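Notes from the fourth month of collecting

July 24, 2025

Since March I have spent most of my working days making examples for a learning system. I said I would write down how it goes once I had done enough of it to have opinions. I have now done enough.

The project is called Prulby. The idea is simple to state. A person does a small household task many times, the movements and the video are saved, and a model is trained to do the same task with a pair of arms. Hermine Eberhard runs the training side. I run the collecting side, which mostly means that I do the tasks, throw out the bad ones and keep the list of what we still need.

A single example is called an episode. Ours last 16 seconds at most. If I go over, the recorder stops and the episode is marked as long, and long ones go in a separate folder that Hermine looks at when she has time. She has not had time yet.

The first batch was 300 episodes of one task, opening a box and putting the lid down beside it. I did them all in much the same way, at the same speed, with the box in the same place. The model trained on them was good at exactly that and bad at everything near it. Move the box a hand's width to the left and it reached for the old spot. We kept the batch, but it now counts for very little in the mix.

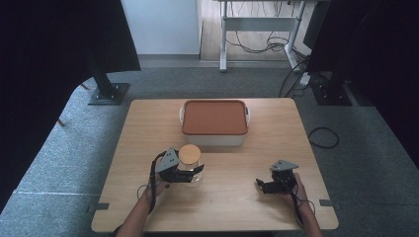 Variety is the thing I plan for now, and I plan it before I pick up the grippers. Each task gets a sheet with starting positions, an order for the objects, and which hand goes first. The current one is a two-object sheet: a white storage container with an orange lid toward the far side of the table, and a small clear glass jar with a wooden lid in front of it. The left hand goes to the jar while the right one waits with its jaws open. I like this one because the waiting hand matters as much as the working one. In the early episodes my idle hand drifted all over the place, and the model learned the drifting too.

Clear glass is its own problem. The jar is easy for me to see and hard for the model to see, at least from the results so far. Hermine thinks it finds the lid first and works down from there. We have a set planned with the lid off to check that, but I have not started it.

The sheet calls for 465 episodes. I aim for 256 good ones before the first training run, so she can tell me early if something is wrong with how I am doing it. That rule came out of a bad stretch in the spring, when I finished a whole sheet for the Andside set and then found out that the left and right streams had been swapped in the settings file. The fix took a minute in code, but checking that every episode had the same fault took two days.

Some things I do differently than I did in March:

I stop when my hands get tired. Tired episodes look fine on playback but the grasps come in crooked.

I keep some of the misses. If I fumble a grasp and recover, that stays in with a tag. If I fumble and give up, it goes. Hermine asked for this and I was against it, but the model trained with the recoveries in it does better on the box task, so she was right.

I write notes at the table and not at the end of the day. By evening I can't tell one episode from another.

I also moved the labels out of Gruron, the tool we started with, and into a plain spreadsheet. Gruron was fine for short lists - it got slow once we had a few tasks in it, and I never got used to the shortcuts.

Next up is the Hattori list, which is all containers with lids that twist. I have tried two of them for practice and I am slow at both. My guess is that the time limit will have to go up for those, and I need to ask Hermine before I start the sheet.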